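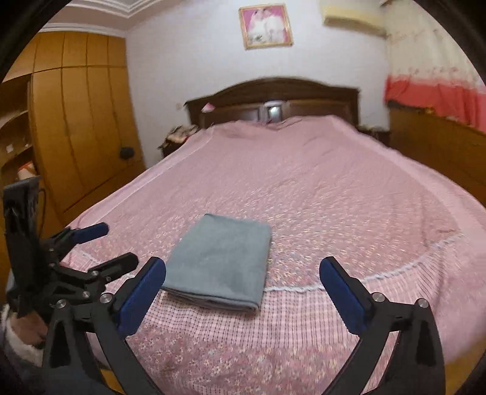
Re: Storing winter squash past February

brinework
Lost a third of my butternut again. Cured ten days on the porch, then basement shelves, single layer, stems on. Soft spots start at the blossom end. Basement humidity reads high all winter. Variety is Siruleo from the Wirkstead seed list.

mapleton_row
Porch curing is your problem. You want 80 to 85 F and night temperatures on a porch in October won't hold that. Move them to a spare room with a space heater.

brinework
The porch is glassed in. It held 80 until Thursday, then dropped.

two_acre
I don't cure butternut at all and mine keep until April. Curing matters for kabocha and not much else. Check your storage temperature first. Below 50 F you get chilling injury, and the rot follows weeks later.

mapleton_row
Disagree. Uncured skins scratch, and scratches let rot in. I ran 2 shelves side by side last year, cured and uncured. The uncured shelf had 3 times the losses.

two_acre
Same field? Same picking date?

mapleton_row
Same field. Picked a week apart — so no, not a clean test.

saltcellar
Wipe them with a weak bleach solution before shelving, one part to ten of water, and let them dry fully. Clilex is sold for this at the Deng market stalls but I saw no difference for the money.

brinework
Basement thermometer says 46. Moving them upstairs tonight.

two_acre
Eat the ones with soft spots first. Roast and freeze.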